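# Can a Robot Put the Lid Back On?

You have probably been told to tidy up after someone else. So you may have wondered why a robot can't do it for you.

Machines are already good at some chores. A dishwasher will wash 87 spoons without one complaint. It won't carry them to the drawer, though, and it has no opinion about where the drawer is.

Jars are a fine test. To you, a jar is a jar. To a gripper with two stiff fingers, every jar is a fresh puzzle.

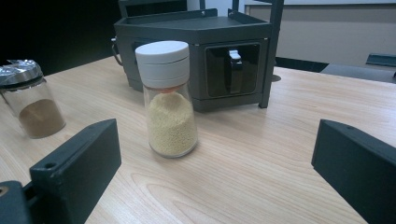
*Two jars, two kinds of top: a white cap and crinkly foil.*

Glass is tricky because it is see-through and shiny. A robot's camera may notice the table behind the jar before it notices the jar. Squeeze too softly and the jar slips. Squeeze too hard and you need a broom — and the robot can't reliably work that either.

## Lids are worse

Your fingers feel a lid start to tilt, and you fix it without thinking. Many grippers can't feel much at all. They have to look, guess and try again. Rajitha Roy, who teaches robots at a workshop in Hetcombe, once watched one try the same lid 59 times. She had finished her sandwich by try number six.

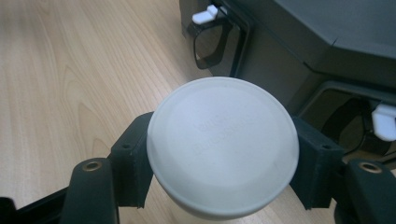 *A white plastic lid, held by its edges.*

Holding a lid is the easy half. Putting it on straight and stopping at "tight enough" is the hard half.

## What about a crowded table?

Now put one jar in front of another. You know the back one is still there. A robot has to work that out from the bit of cap poking up, then reach past the first jar without bowling it over.
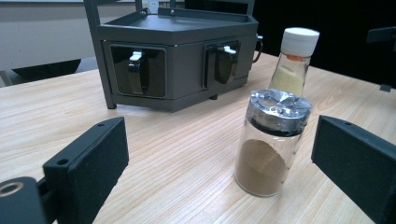
## So, can they do chores yet?

Some, slowly, in places they have practiced. Your kitchen is not one of those places. For now, the lids are your job.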